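18 June 2022

Stundlow unit, washroom corner. Basin cleaning, second round of stain trials.

Carrying on from the May notes. Same vanity, the white one with the drawer and the grooved side panel, on the wood-look tile. Cloth is one of the dark navy ones. The point of today was to get the wiping order settled so that the Ekach sheet can be written up and sent over to Danovham. Residue is the brown-gray mix again, put down near the drain and left to run. 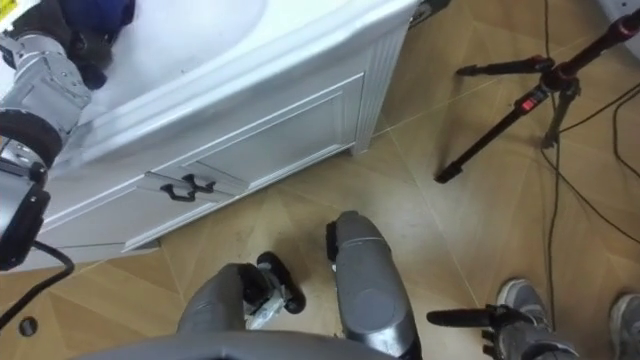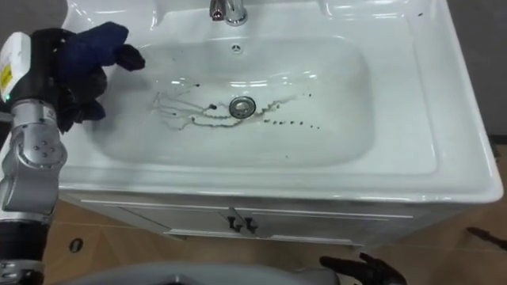 Mix was 2 spoons of potting soil in 90 ml of water, strained through a paper towel. Unstrained it leaves grit, and grit on a glossy glaze is a bad idea. I went over the rim with a fingernail after the May session and found one fine scratch toward the back that I don't remember. Strain it every time from now on.

Wiping order, as it stands:

Start at the back wall of the basin and come forward. Then the left side, then the right. Floor of the basin last, in toward the drain. If you start at the drain you load the cloth early and then paint the walls with it. I did this twice and got a gray film both times, hard to see straight on, easy to see from the side with the overhead light on it.

Fold the cloth in quarters before starting. A bunched cloth covers less and leaves the corners alone, and it drags a loose flap behind it that picks up whatever you just passed. With quarters you get a fresh face each time you turn it. Four faces was enough for the basin, and I used a fifth for the rim.

The drain ring is still the slow part. Dirt sits against the raised edge and a flat wipe goes right over it. What worked was pinching a corner of the cloth and running it once around the ring, then lifting straight up. Same trick for the overflow hole, though there wasn't much there.

Don't forget the rim. The mix spatters further than it looks, and single specks end up on the flat part by the back corners. Check by looking low along the surface.

Water: a damp cloth beat a dry one by a lot. Dry smears. Soaking wet moves the dirt but leaves drops that dry to rings. I ended up wringing it hard and then pressing it once on a towel. No cleaner used today. The Đồng soap is nearly out and I wanted to keep that out of the comparison anyway.

Time per basin was some 218 seconds with the folded cloth, including the ring. I didn't time the bunched ones properly, so no comparison yet. Needs doing next time with the same amount of mix.

Left over:

Cloths are shedding a little blue lint on the first use. Wash the new pack before it goes into the drawer.

Floor got splashed in front of the vanity. Wiped up, but the grout lines are pale and will stain sooner or later. Put the old bath mat down before mixing.

Need a bigger jar. The 600 ml one is fine for a morning but the soil settles and the last few pours come out much darker than the first. Shake between pours until then - I forgot on the fourth basin and had to throw that result out.

Ekach sheet still to write. Use the order above and leave the timing blank.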